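4.2 Towels, tables and the question of who folds

We turn now to the part of the interviews that we had, if we are frank with the reader, expected to get through in a page. The laundry section of our guide was short. It held 3 questions, placed near the end of a long conversation, and the first author had argued at the planning stage that it might be dropped altogether to save everyone's patience. It stayed in, and people talked about it more warmly and for longer than they talked about cooking, money or the school run. Of the 224 households that took part in the Pletlow study, 65 kept us past the agreed hour on this subject alone, and a good number of those put the kettle on again while they were at it.

What people wanted to talk about was folding. Washing had become, for most of them, a matter of pressing a button and remembering to come back (or forgetting, and running the whole load again). Drying depended on the weather and the size of the apartment. But folding was done by hand, at a table or on a bed, and it was done in a particular way that had come from somewhere. Many people could tell us exactly where. A grandmother folded in thirds so that the edges would not show on the shelf. A father who had worked in a hotel laundry folded everything lengthwise first and would quietly redo anything that had been folded otherwise. One woman in the Kubo neighborhood told us that she and her husband had been married eleven years before they settled on a shared way to fold a bath towel, and that the peace was still, in her word, "delicate."

We found it useful to separate two things that run together in everyday speech. The first is the fold itself, meaning the order of steps and the shape that comes out at the end. The second is the standard, meaning how close to that shape a towel has to come before the person folding it is willing to put it down and pick up the next one. Households disagreed about both, but the arguments they remembered were nearly always about the standard. A person can learn to fold in thirds in an afternoon. Learning to mind about a crooked corner seems to take a good deal longer, and plenty of our participants had cheerfully decided not to bother.

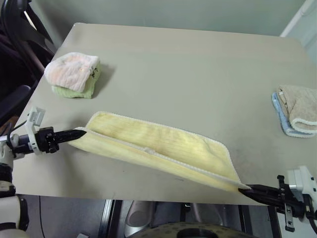
Figure 2. A pale yellow towel with narrow white edging, folded lengthwise on a tabletop.

The standard also shifted with the day and with who was expected at the door. "For us, a heap is fine," said a father of two in Alov, "but if my mother is coming, I start again from the bottom of the basket." We heard versions of this so often that we began to think of the linen shelf as a half-public place, something like a front hall. Guests may open it when they need a hand towel, and the people who live there know it. Earlier writing on housework has tended to treat the inside of the cupboard as private, and we would gently suggest that this needs another look, at least for towels and sheets. Socks are another matter entirely, and we come back to them in Section 5.

Children's part in the work deserves a few words of its own. Towels were very often the first thing a child was trusted to fold, being square and forgiving and hard to spoil. Parents described these early efforts with great fondness, and then, somewhat sheepishly, described waiting until bedtime to do them over. Several had given this up after being caught. One mother in Clellness kept a separate shelf for her son's towels, folded however he liked, and said she had grown rather attached to the look of it. He is a teenager now and the shelf is still his.

We should be careful about how much weight all this can bear. Our households volunteered their time, and people who volunteer to talk about housework may well hold stronger views on it than their neighbors do. We also spoke to only one adult in most homes, so when we were told that a partner "doesn't notice" how the towels are folded, we had only one side of the story. In the homes where Gerasimos Mitsotakis-Vlachou was able to return in May and speak with the second adult as well, the partner had usually noticed perfectly well, and had an opinion, and had been keeping it to themselves for the sake of a quiet evening. Junaid Rizvi's notes from the first round of visits hint at much the same thing.

These return visits changed the way we read the earlier transcripts, and we have recoded the passages on silence and tact accordingly. The next section takes up those passages, beginning with the households in which the folding had recently passed from one person to another through illness, a new job or a move.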